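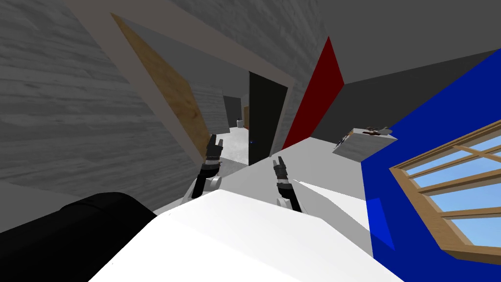 *An open doorway, with two grippers in front of it.*

# About Plilska

Plilska is a small language school in Gridport, and we love what we do! Pei-shan Chiu started it with one evening class in conversational Mandarin, mostly for parents who wanted to keep up with their kids. People kept asking for more (Polish, then Cantonese, then a Spanish group that met before work), so we kept adding rooms and teachers.

Today we teach 24 groups a week. Most classes run 90 minutes with a tea break in the middle, and the tea break counts — you have to order in the language you're learning. Beginners panic the first time and then start looking forward to it.

## How we teach

You'll talk from the first evening. We use a textbook, but only for about half of the class, and the rest is stories, phone calls, arguments over recipes, whatever the group brings in. Pak-hei Yuen, our head of Cantonese, likes to bring old song lyrics and have everybody fight over what the second verse means. His groups are loud. We've moved them to the far end of the hall.

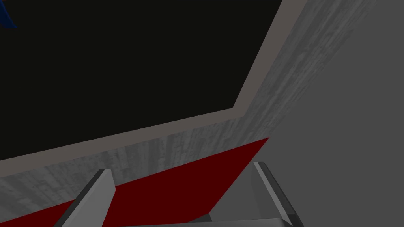 Writing comes a little later, and we take it slowly. Homework is short: two small tasks between classes, one to read and one to record on your phone. Your teacher listens to every recording and sends back a note, and if a sound is giving you trouble, you'll work on it together the next time you're in.

## Who comes here

Nurses, bus drivers, retired people planning a long trip, teenagers who want to talk to their grandparents without a parent translating. Some have never studied a language before and some speak four. We place you after a friendly chat in person or on the phone, and you can switch groups in the first month if the pace feels wrong.

## Come and try a class

The first class is free in every language. New groups start each March and September, and we take people into running groups whenever there's a seat. Write to the front desk, tell us which language you're dreaming of, and we'll find you an evening!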